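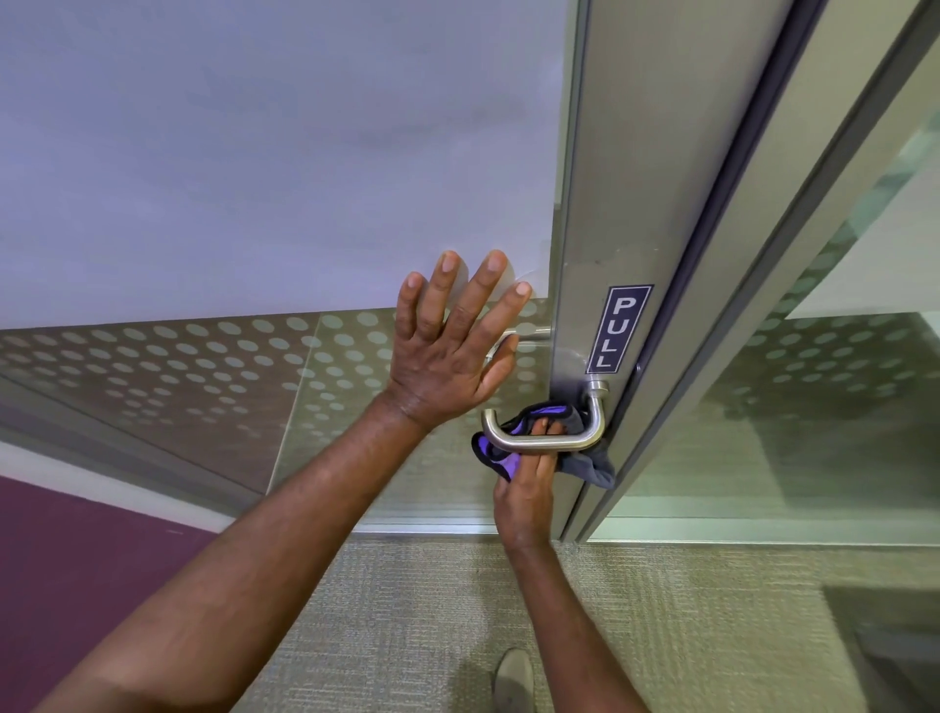 Fig. 6 - Wiping the lever with one hand while the other steadies the door.

Studio Handbook > Opening & Closing > Section 6: Glass Doors and Handles

Filed under: Daily care, Doors & glass

6. Glass doors and handles

Okay, the doors! If you've read this far you've already been through the floors and the kitchenette, so this one will feel like a break. I wrote this section over again in August after Zixuan Dai spent a week closing by herself and handed me back my old version with question marks all over it. She was right about most of them. The old version told you to "clean the doors thoroughly" and left it there, and that's no help to anybody at nine at night with the alarm panel blinking.

This covers the frosted doors with the metal levers, the ones with the dot pattern across them. The street door has its own lock and its own troubles and lives in Section 7.

What you need

- Two cloths from the drawer under the sink. I like the dark gray ones for metal, and whatever's clean for glass. Just keep them apart once you start.
- The spray bottle marked HANDLES (mild dish soap and water)
- The spray bottle marked GLASS
- One dry towel for the threshold
- A cotton swab or two if you're doing the weekly round

Mixing the HANDLES bottle: fill it with 400 ml of warm water, add a small squirt of dish soap, tip it over gently a few times. Don't shake it unless you enjoy foam. It keeps fine for a week or so, then dump it and make a new one. The GLASS bottle comes ready to use from Westach and you shouldn't add anything to it. I tried stretching it with tap water once and we had streaks until the bottle ran out.

6.1 Handles, every evening

Do the handles before the glass. I used to do it the other way around and then leave a fresh palm print on every door I'd just finished.

1. Close the door so it's sitting in its frame. A door that's standing open will swing away from you the second you lean on it.

2. Spray the cloth, never the handle. Two squirts is plenty. You want the cloth damp all over and not dripping.

3. Put your free hand flat on the glass, fingers spread, up near the frosted part. Press just enough to hold the door still. (Yes, this leaves a print. You're about to clean the glass anyway.)

4. Bunch the cloth up and wrap it right around the lever, so you're getting the back and the underside along with the front. The underside is where people's fingers go and it's always the worst bit.

5. Work along the whole lever, including the curve where it bends. Go back and forth a few times. If the cloth drags or squeaks, it's too dry.

6. Wipe the round plate where the lever meets the frame. Fold a corner of the cloth over your fingertip and run it around the edge.

7. Do the handle on the other side of the door too. You can see it through the glass and it's still the one everyone forgets, me included.

8. Buff with a dry part of the cloth. Stainless steel shows every drop if you let it dry on its own.

CAUTION: Don't hang your weight on the lever while you're scrubbing. Push down on it only as far as you'd push to open the door. We've had one work itself loose that way, and the call-out was not cheap.

CAUTION: No bleach, no scouring pads, no powder cleaner on the levers or on the brushed aluminum. Brushed metal has a grain to it, and once you scratch across the grain you'll be looking at that scratch for years.

6.2 The frame and the PULL sign

The upright metal part beside the glass picks up smudges, mostly near the sign, where people grab before they've read it. I have stopped expecting the sign to fix this.

1. Using the same cloth you used on the handle, wipe the frame straight up and down, following the grain. Start at about shoulder height and go down to the floor.

2. Go lightly over the little navy PULL sign. Wipe from the middle outward, top half and then bottom half. If you rub sideways across the edge you can catch a corner, and then somebody will pick at it, and then we need a new sign.

3. If a mark won't come off, hold the damp cloth on it while you count to twenty and try again. Still there? Write it in the book and leave it. Some of those marks are in the metal and have been since before I started.

NOTE: Spare signs are in the Findel box in the supply closet, under the laminating pouches. They go on with the backing strip that's already attached, no glue needed. Please use a ruler. Mine went on crooked and I look at it every single day.

6.3 The glass

The panels have three kinds of surface, and they don't all behave the same: the plain frosted band up top, the row of frosted dots, and the clear part lower down.

1. Get a fresh cloth. A handle cloth has soap in it and soap will smear.

2. Start with the plain frosted band. Spray the cloth and wipe side to side with overlapping strokes. Frosting hides dust but it holds on to greasy handprints, so look at it from an angle before you move on.

3. Do the dots next, with very light pressure. Small circles get around them best. Please don't use a blade or your fingernail anywhere near the edges of the dots, even if something's stuck there. Warm water on the cloth and a bit of patience will do it.

4. Finish with the clear glass, top to bottom. This is the part that shows streaks, so turn the cloth to a dry side for your last pass.

5. Repeat on the other side of the door, then do the neighboring panels if they need it. I usually find they do at the ends of the day when we've had the kids' group in.

NOTE: If you see a streak and can't wipe it off, it's on the other side. I have spent a truly embarrassing amount of time learning this over and over.

6.4 Down at the bottom

The silver strip along the foot of the door collects grit off the carpet, and grit is what makes the door scrape.

1. Vacuum along the strip with the narrow nozzle. Go slowly and do both sides.

2. Wipe it with the dry towel. Keep the spray well away from down here - the carpet edge soaks it up and then you've got a dark patch by morning.

3. Run the towel along the pale baseboard while you're crouching, and check the purple paint for scuffs. Scuffs come off with a barely damp cloth. Rub hard and you'll get a shiny spot, so don't.

6.5 Weekly extras

Pick whichever day is quiet. I don't mind which, as long as the sheet gets initialed.

1. Open the door and wipe down the rubber seal along the edge with the HANDLES cloth. Plain soap and water only. Oily sprays will make it look gorgeous for a week and then it goes gummy.

2. Run a cotton swab around the round plate behind each lever. You'll be amazed and a little grossed out.

3. Press each lever down and let go. It should come back up on its own. If it's slow or it droops, put a sticky note on the door and tell Mavis Thibodeaux, who has the hex keys and knows which screw it is. Please don't tighten it yourself with whatever's in the drawer, as the screw head is soft and there's already one that's been chewed up.

4. Open the door all the way and listen. A scrape means grit, so go back to 6.4. A squeak means hinges, and that goes in the book.

6.6 If something looks wrong

Cloudy film on the lever: too much soap. Wipe it down with a cloth dampened with plain water, then buff.

Fuzz stuck all over the glass: new cloth. They shed like mad until they've been washed 2 times, so run new ones through the machine first. No fabric softener! Softener is what makes cloths push water around instead of picking it up.

Sticky patch that keeps coming back: usually tape residue from somebody's poster. Warm damp cloth, wait, wipe, and repeat as needed. Then go find out who's taping posters to the glass, because there's a corkboard for that.

Rainbow look on the metal: you've picked up the wrong bottle. The Mosance polish is for the kitchenette faucet and it's too greasy for handles people have to hold. Wash it off with the HANDLES mix.

6.7 Cloths and refills

Used cloths go in the hamper, not back in the drawer, even if they look fine. They get washed warm, and a good one will last up to 300 washes according to the pack, though ours tend to wander off long before that. The purple patches on some of the gray ones don't wash out and don't matter. Keep using them.

When the GLASS bottle gets down to the last inch, write it on the order list by the phone. The refill is item 97 on the sheet. If Westach is out, Lü carries one that works just as well, only it smells more like lemons.

All in, the evening round takes me ten minutes a door if I'm chatting and less if I'm not. Initial the sheet, hang the bottles back on the rail with the nozzles turned to OFF, and go on to Section 7.

Related sections
Section 4: Carpets and entry mats
Section 5: Kitchenette, sink and faucet
Section 7: Street door, lock and alarm panel
Section 8: Corkboards, posters and what goes where
Supply closet map
Order list and item numbers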